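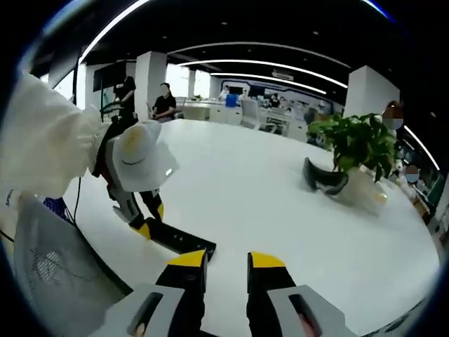
Ticket 188: Booking confirmations not sending from Kasura
Opened by: Golnar Arabzadeh, front office
Assigned to: Chih-ming Ng
Priority: High
Status: Resolved

Golnar Arabzadeh, 8:40 am
Guests who book through the website are not getting their confirmation email. The booking shows up in Kasura as normal and the deposit is taken. Two people called this morning to ask if their payment had gone through. Bookings I enter by hand at the desk do send a confirmation.

Chih-ming Ng, 9:05 am
Thanks. Can you send me a booking number for one that failed and one that worked? Also, did anyone change the email template or the mail settings in January?

Golnar Arabzadeh, 9:12 am
Sent both by message. I have not touched the settings. Mariann changed the cancellation wording in the template, but I don't know which day.

Mariann Vida, 9:30 am
I changed the wording from 48 hours to 72 hours and added the parking paragraph. I sent myself a test from the template page and it arrived.

Chih-ming Ng, 10:15 am
Checked the outgoing mail log. The desk booking is there and marked delivered. The website booking is in the queue with error 500 next to it and three retries. There are 19 messages in the queue with the same error, all from website bookings. I restarted the mail service and the queue did not clear.

Chih-ming Ng, 10:50 am
Put the old template back on the test site and made a website booking. Confirmation arrived in under a minute. Put the new template on and made another. Error 500. So it is the template.
The parking paragraph uses the field for vehicle registration. The desk form has that field and the website form does not. When the field is missing, Kasura stops building the message. The test button fills in sample data for every field, so the test would have passed.

Mariann Vida, 11:02 am
I copied that line from the desk letter. We do need the parking paragraph, but the registration can come out.

Chih-ming Ng, 11:20 am
Registration field removed on the live site. New website booking tested, confirmation received. I am releasing the queued messages in small batches because our mail provider, Hanetti, limits us to 90 an hour and the newsletter is going out at noon.

Golnar Arabzadeh, 1:35 pm
The two guests who called have both received theirs. One got it twice.

Chih-ming Ng, 1:50 pm
The duplicate was from my restart. Only that one went twice. Queue is now empty. I have asked Kasura support whether a missing field can be left blank instead of stopping the message. Their reference is on the linked ticket.
Until they answer, please test template changes with a booking from the website form as well as the test button. Closing this one.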